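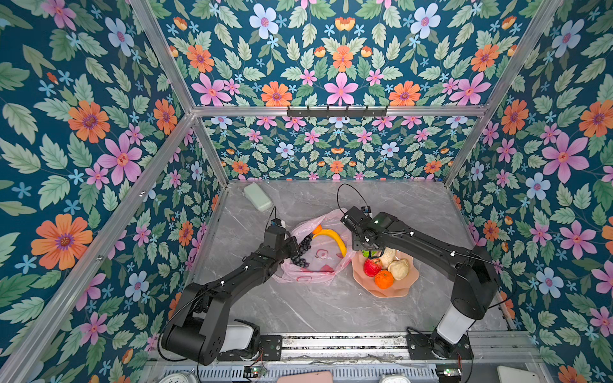

Prullby greengrocers ask shoppers to empty the fruit bag at home

The fruit sellers of the covered market in Prullby have started a small campaign for the month of November. They are asking their customers to do one simple thing when they come home with the shopping: take the fruit out of the plastic bag and put it in a bowl.

The idea comes from Walter Huamán, who has sold fruit at the Raven Street entrance of the market for 20 years. He says that he hears the same complaint every autumn. People buy bananas, grapes and small oranges together, they leave everything in one bag on the kitchen table, and after a few days they come back and say that the grapes were not good.

"The grapes were good when they left my stall," Mr Huamán told us. "But they have been under the bananas in a closed bag. It is warm in the kitchen and the bag becomes wet inside. Then one grape opens, and after that it goes quickly."

His advice is printed on a card which is given with each purchase. The grapes should come out first, held by the stem, so that the fruit is not pressed. Next come the bananas. He prefers to keep them at the side of the bowl or on a hook, and away from the fruit that is already ripe. The oranges and mandarins are the strongest and they can go at the bottom. Grapes that will not be eaten the same day belong in the refrigerator, not washed, and they should be washed only before eating.

So far 587 cards have been handed out, and the sellers have ordered more. The card is in English on one side and has only drawings on the other side, because many customers in this part of the town read other languages at home. Mr Huamán made the first drawings himself. They were later made again by his niece, as the bananas looked too much like fish.

Five of the stalls in the market are taking part. At the household goods shop Jaber, two doors from the entrance, plastic fruit bowls are sold with a discount of 25 per cent to anyone who shows the card. The shop says that the peach-coloured ones are the most popular, and that the large size was sold out for several days. A new delivery has arrived.

Customers who bring back a clean bag and use it again receive 10 pence off their fruit. This part of the campaign has been slower. Some customers said that they forget the bag at home, and one asked if she could bring a basket and receive the same discount. The sellers discussed it and now the answer is yes.

The café Hisari, on the upper floor, has also joined in a different way. It buys the soft bananas which are left at the end of the morning and bakes them into a loaf that is on sale from three o'clock. On most afternoons there is nothing left by half past four.

The campaign continues until the end of November. The cards are available at the stalls during the market hours, from eight in the morning to two in the afternoon. Mr Huamán is already thinking about a second card, on pears. He says it will be more difficult to write, as he and the other sellers do not agree on when a pear is ready to eat.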